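I've spent most of June teleoperating a robot arm around a bathroom that exists only on a computer, and I've come out of it with opinions. The main one is that people who collect demonstrations (me included!) are way too proud of their clean runs.

Some background. At Lindholm we drive a simulated arm by remote, record what we do, and a model called Zemus learns to copy us. My first batch was 90 runs, all smooth as butter. I'd practice an approach until I could do it half asleep, and only then hit record. I thought I was being a good teacher.

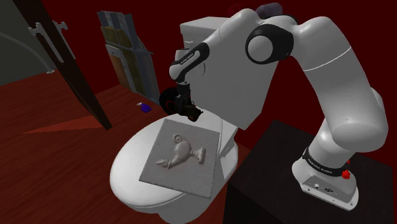
Then Anathi Ntuli sat down next to me, watched 20 of them in a row, and asked when the robot was going to see a mistake. I was a little offended. But she had a point – if I never drift off to one side, the model never sees how to get back from there. My own driving instructor let me stall on a hill, and I still remember what to do with the clutch.

So now I leave the wobbles in. If I come in crooked, I stop, back off, line up again, and all of that goes in the recording. The view from the wrist makes this harder than it sounds, too, with the fingers filling up so much of what you can see. 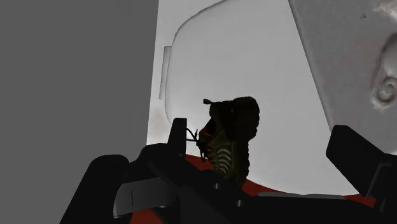
*Wrist view: a dark shoe between the open fingers, much closer to the left one.*

Gøran Lindqvist disagrees with me on this, and loudly. He says messy demos teach messy habits, and that 900 tidy ones would beat any amount of my fumbling. Maybe! I just don't know who has the patience to drive 900 tidy ones. I get sloppy after lunch, and I'd bet he does too.
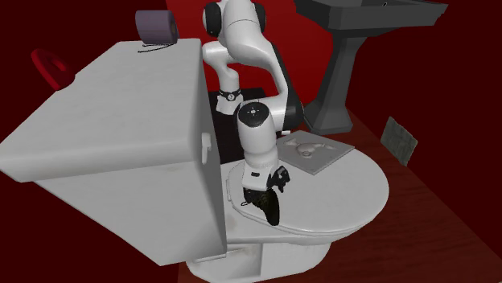 What I'd really like is for teams to write down who was driving, and how they felt about each run. A quick note would do it, like "overshot, fixed it" or "hated this angle." We log every joint to the last decimal and then throw away what the person at the controls was thinking. I've started keeping mine in a plain text file, and Gøran has asked to read it twice.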